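Juhl Bench Notes
22 March 2026

Thread on keeping a two-arm kitchen cell running, because I keep reading that these things look after themselves once they're set up. Mine doesn't. I've had the keys to it since August and I have opinions.

First, the setup guide. Teradley's integration booklet says "place props as desired and begin." Whoever wrote that has never placed a prop. Every item on the table is a thing an arm can hit, drag or get its cable around, and the place you put it in the morning is a decision you live with all day.

So we mark out. Cabinet on one end, wire storage box on the other, mug tree in the middle, dish rack toward the back. The arms come up from the back edge. Everything else has to earn its spot. 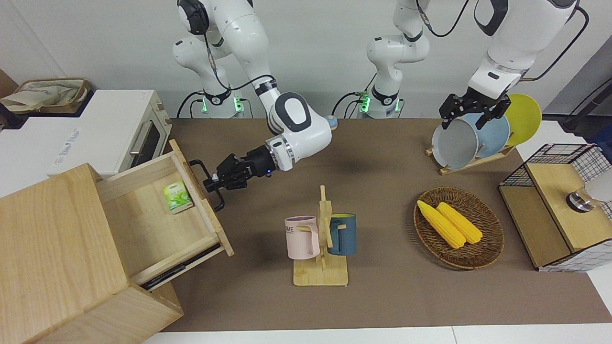

Right arm on the drawer handle, left arm over at the dish rack. Tea's in the drawer.

Drawers are where I lose the most time. People assume the hard part is finding the handle. I'd say the hard part is that a cabinet weighs nothing and an arm doesn't know that. Pull a little off axis and you move the furniture instead of the drawer.

The standard answer is to bolt it down. I don't love bolts. You swap the cabinet for another one next month and now you've got holes in the wrong places. We use double-sided tape under the cabinet and I check it at the start of every shift by shoving the thing with my hip. Very advanced.

Tistus sells a locating plate for exactly this. I tried it. It holds fine, and it adds enough height that every taught position on the drawer was wrong. The brochure does not bring that up.

Somebody will reply that vision should handle the height change. Sure. Come and watch it handle the height change.

Next, grippers. Black fingers, parallel close, simple enough. What goes is the contact surface. Handles are hard and smooth, plates are hard and smooth, and the pads get polished until they slip on both. You won't catch it in the logs. The log says closed.

My check is low tech. I put a plate in the fingers with the arm holding still, and I try to turn it by hand. If it turns easily, the pads come off. I don't care how many hours they've got left on the maintenance screen.

About that screen. Kundano's software counts cycles and tells you pads are good for 422 of them. 422 of what? Picking up a cloth and hauling on a drawer are both one cycle to it. I change mine at the first bad twist test and I write down the number anyway, so that one day I can send them a very boring spreadsheet.

Pads get changed in pairs, by the way. One new and one old and the grip center shifts. Not much, but a dish rack slot isn't much either. 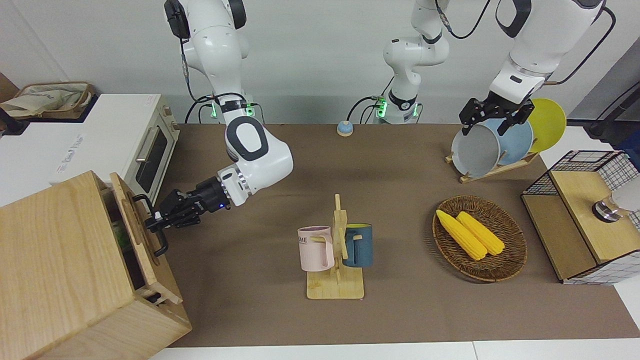 Doors are a different animal from drawers. A drawer goes in a straight line. A door goes in an arc, and the hinge decides the arc, and cheap hinges change their mind. I had one loosen by less than I could see and the arm started leaning on the door at the end of the swing. Then the force limit trips and everyone blames the arm.

So hinge screws are on my list. They are on no list supplied by anybody else. Screwdriver, quarter turn if it needs it, leave it alone if it doesn't.

Same with the dish rack. Rack goes crooked, the plates lean differently, the gripper comes down on a rim that isn't where it used to be. I tried marking the corners with tape and the tape itself got caught. Pencil works better. Pencil wears off, so you redo it.

Someone asked earlier whether the two arms ever get in each other's way. Of course they do. The planner keeps them apart on paper, with a safety margin you can set. Set it wide and they wait for each other like two people at a doorway. Set it tight and you find out what the planner left out.

What ours leaves out is cable. The planner knows the links and it knows the grippers. It has no idea there's a loop of black cable hanging off the outside of the arm, and the loop is the widest part of the whole machine in some poses.
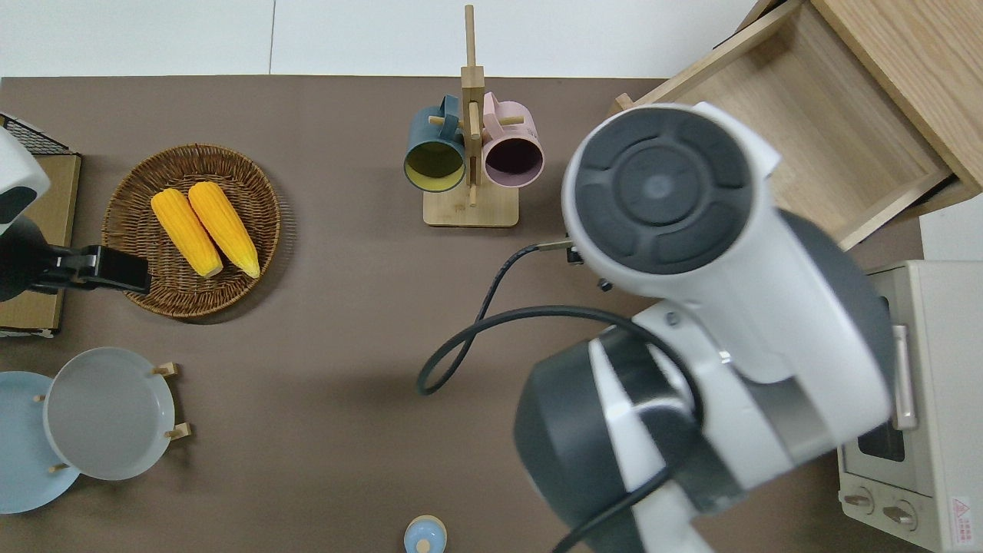 Cable routing, then, since this is what goes wrong on every cell I've ever been handed. Too short and you're pulling on the connector whenever the wrist reaches. Too long and you've built a lasso. There is a right length and it's only right for one set of motions.

I dress it with the arm at full reach, then run the longest move at low speed and watch the loop. Only the loop. If you watch the gripper like everybody does, you'll miss it.

Hook-and-loop straps, never zip ties. I have cut a cable jacket taking a zip tie off and it cost me 2 days waiting on a replacement. I've also been told zip ties are "more professional." By people who don't do the swap.

Connectors: power down, unplug, look for shiny spots where it's been rubbing, plug back in, tug gently. Takes 20 minutes for both arms if I'm not being interrupted. I am always being interrupted.

The lights. Green at the base means the arm has power and no faults it knows about. I've had green with a half-seated connector. Treat it as permission to start looking, that's all.

Camera mounts are the other quiet one. Bump a mount with your shoulder while you're fixing a drawer and the calibration is off, and the arm misses everything by the same small amount. If all the misses go in one direction, stop touching the arm and go look at the camera. I've watched people re-teach a whole table over one loose mount — an entire afternoon, gone.

Do I think the cell is worth having? Ask me after the next software update. The last one reset my speed limits to the defaults and put that in the release notes under "improvements."

To the person who wants my full checklist: it's a sheet of paper taped inside the tool cart and half of it is crossed out. I'll type it up when the crossing out slows down.

Going to go shove the cabinet with my hip now.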